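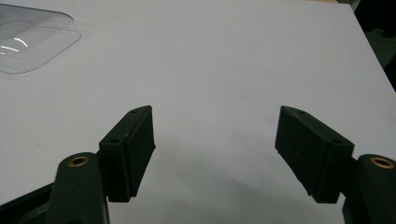 The second draft, and who should read it

In the last issue I promised to write about early readers, and several of you wrote to ask when it would come. I am sorry for the delay. I was finishing my own second draft of the Murkberg book, so the question was very much on my desk.

When I wrote my first novel, I gave it to everybody. My sister had it, my dentist had it, and two people from the choir had it. I received a lot of kind words and one long letter about commas. None of it helped me to repair the middle part, where the story was standing still for six chapters. I knew it was standing still. I hoped that someone would tell me I was wrong.

With this book I asked only three people. One of them is Ese Oyelaran, whom many of you know from the Saturday writing hour. Before she started, she asked me a question I had never been asked: "What do you want me to look for?" I had no answer ready. It took me two days to write her half a page, and I think this half page was more useful to me than many of the comments I got later. I wrote that I was not sure about the father, and that I was afraid the ending comes too early.

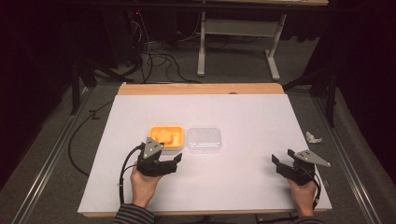 Reading time: 3 minutes

So my first advice is to write such a note before you send anything. Keep it short. Ask for the places where the reader became bored, or lost, or did not believe a person. Do not ask if the book is good -- a friend will say yes, and you will learn nothing from it.

My second advice is about time. I used to send the whole manuscript and then wait by the mailbox like a child. Now I send one part, about 2,000 words, and I agree on a day for the answer. If the reader does not enjoy this first part, they can stop without feeling bad. One of mine did stop, and we are still good friends.

The hardest thing is what to do with the comments. My editor at Bronddale, Océane Chan, told me to put them in a drawer for a week. I managed four days. Even so, some remarks that had made me angry looked quite reasonable when I read them again. Ese had written "I skipped this" next to a description of the harbor that I loved very much. It was 1,000 words long. It is now one paragraph, and I still miss the part with the ropes.

I did not follow everything. Two readers wanted the father to apologize in the last chapter, and I kept him silent -- he would not do it, and I have known him longer than they have.

Next month I will write about cover letters, a subject on which I have made most of the possible mistakes. If you have one that worked, or one that failed in an interesting way, please reply to this email and tell me if I may quote from it.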